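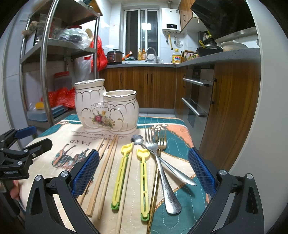
Equipment Reviews / Data Capture Software

Osora Session Checker: Review After a Labeling Fault

The Rivas Household Manipulation Group has completed its review of Osora, a desktop program from Firnon that checks recordings made with paired hand-held grippers. The program was evaluated in November 2023 on a table-clearing task in which two grippers are used to move chopsticks, forks, spoons and plastic bag clips into a ceramic utensil holder. Recording took place in a small home kitchen, with ordinary clutter left where it was. This review covers installation, daily use, and a fault that led the group to suspend automatic approval of recordings.

Installation and setup

Installation was simple. The program runs on a standard laptop and does not need a network connection once it has been licensed. The operator enters a task name, assigns a left and a right gripper, and opens and closes each one fully so that the jaw range can be stored. The instructions are short and mostly clear. One step, the confirmation of gripper assignment after a restart, appears only in an appendix, and its placement there bears on the fault described below.

Daily use

At the end of each recording, Osora checks for missing video, gaps in the jaw readings and clock drift between the two grippers. A recording is then marked as passed or held. Results appear within a few seconds, and the screen can be read from a standing position. Operators found the hold messages specific enough to act on. A message that names the gripper and the time of the gap is far more useful than the general error code produced by the group's earlier script.

The program also handled thin objects well. Chopsticks require the jaws to close almost completely, and earlier software often treated a nearly closed jaw as a lost signal. Osora did not make this mistake in any recording examined by the group.

The fault

Of 442 recordings submitted, Osora passed 438 and held the rest for short gaps in video. All of the passed recordings were then reviewed by hand. In 6 of them, the left and right grippers had been exchanged: the jaw readings of one were stored with the video of the other. Every check in the program had been satisfied, as both streams were complete and correctly timed.
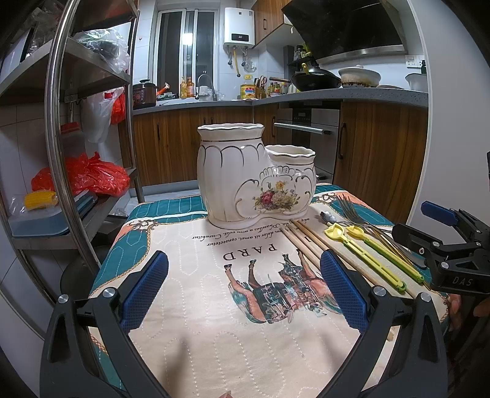 The exchange was difficult to notice during playback. When both grippers work close to the same group of cutlery, each one is often in the other's view, and a closing motion on screen may seem to match readings that belong to the opposite hand. It was first identified by Rodrigo Villalobos, who compared the jaw readings with the motion of the pads at a point where only one gripper was closing.

The cause was traced to the laptop's sleep mode. On waking, the program reconnected to the grippers in the order in which they answered and did not compare them with the stored assignment. No warning was shown. The group was able to repeat the fault on a second laptop by closing and reopening the lid during a session.

Safety considerations

No person was hurt and no equipment was damaged. The group nonetheless treats the matter as a safety concern. Recordings of this kind may be used to train a two-armed machine, and an arm that has learned from exchanged readings could close when it should remain open – possibly near a person's hand. A program that grants approval should be held to a higher standard than one that only displays data.

Supplier response

The fault was reported through Sukport, the service desk listed in the license papers. A reply was received promptly, with a request for log files. A later update restores the stored assignment on waking and asks the operator to close each gripper once before recording resumes. The group repeated the lid test over 100 times with the update installed and recorded no exchange.

Assessment

Osora is approved for continued use within the group under the following conditions:

The updated version must be installed.
Sleep mode must be turned off on all recording laptops.
Each recording must begin with one full closing of the left gripper, then the right, in view of both cameras.
A passed result does not replace review by hand for any recording intended for training.

The affected recordings have been relabeled and are stored separately from the main set. Groups that used the earlier version are advised to check any session in which the laptop was closed or left idle – the program's own log notes the time of each reconnection.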